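Set the fixture first, then teach

Most of the lost hours on a small two-arm cell come from doing things in the wrong order. The usual order is to bolt down the arms, load a task, train or program it, and only later ask why the part lands two millimeters off. By that point every saved pose has the error baked in. My position is that a cell model should be locked at the fixture before anyone writes a single motion, and that the simulated copy deserves the same discipline as the steel one.

The Clumel cell is a fair case. Two arms on black mounts share a table with a perforated breadboard plate, and the task is to pick up a gridded square and bring it to a marked board. The work starts in simulation. Vy Nông, who maintains the model, treats the breadboard as the datum and measures everything else from it, including the arm bases. I used to think this was backwards. The base is the machine's own zero, after all.
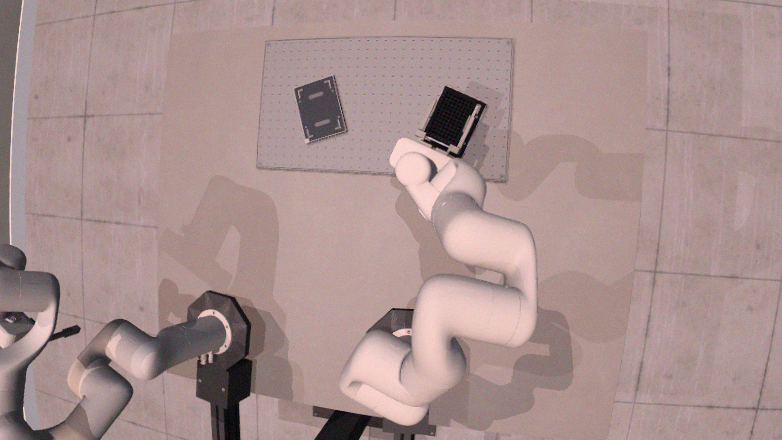

Overhead view in the simulator. Gridded part in the right gripper, marked board on the left half of the plate.

The argument for the plate is practical. Arms get swapped. On the Pronthorpe line an arm was changed on a Thursday, and 39 of the 85 stored poses had to be taught again, all of them written relative to the base. Poses written relative to the plate needed one new base transform. The same rule covers the board. It should have its own frame, with rotation included, so that a board sitting a few degrees off square is an ordinary input and the program has nothing to correct by hand.

I would go further and put the wrist camera on the same list. A camera mounted near the gripper is usually calibrated once, at commissioning, and then trusted until September or until something gets hit. That interval is too long. The finger pads take up a good share of a wrist view, and they are a free reference.
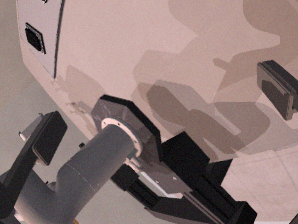 Compare the pad corners against a stored view at the start of each shift. The check takes 60 seconds. If the corners have moved, stop and find out whether the mount shifted or the pads were refitted, and do not touch the offsets until that is known. Adjusting offsets first hides the cause and usually doubles the repair.

The common objection, made to me at length at Hunari, is that a simulated camera never comes loose, so the check is wasted there. I disagree. Models drift through edits. A bracket is replaced with a newer file, its origin is different, and the camera moves with it. The log shows a clean commit and the grasp rate drops.

A shorter objection is cost. Liepiņa runs the check on 2 cells and charges the time to maintenance, where it belongs. I would rather see it written into the startup sheet, above the air pressure line, with a box for initials.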